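February, sim bench, late afternoon

Picked up the wrist view problem again. The Plestent planner was rejecting good approaches because the depth filter treated the gripper's own fingers as obstacles. Marty had set the self-mask from the old finger model, so the mask sat 14 pixels low. Regenerated it from the current mesh and reran the batch of 200 seeds.

Rejections at the pre-grasp pose went from 17 to zero. Looked at wrist renders by hand to check that the fingers were open where the log said they were.

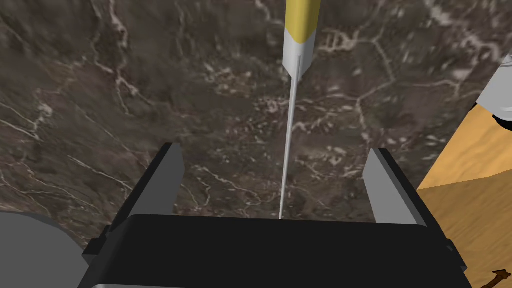
Needle tool and marble in the first, window wall in the second. Fingers open in both.
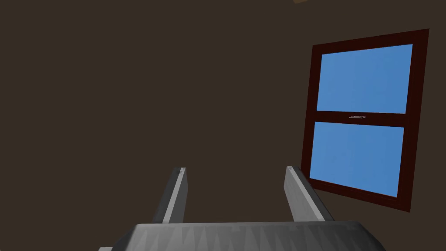

Still open: the gripper body. The mask covers the fingers but the palm edge leaks a few points into the cloud when the wrist pitches up. Tried growing the mask - it fixes the leak but eats thin objects near the palm, so I backed it out. Luzius Riedl suggests clipping by depth instead, near plane only. Will try that on the Jistley branch before touching main.

Also renamed the config key to self_mask_mesh. Old key still loads, with a warning.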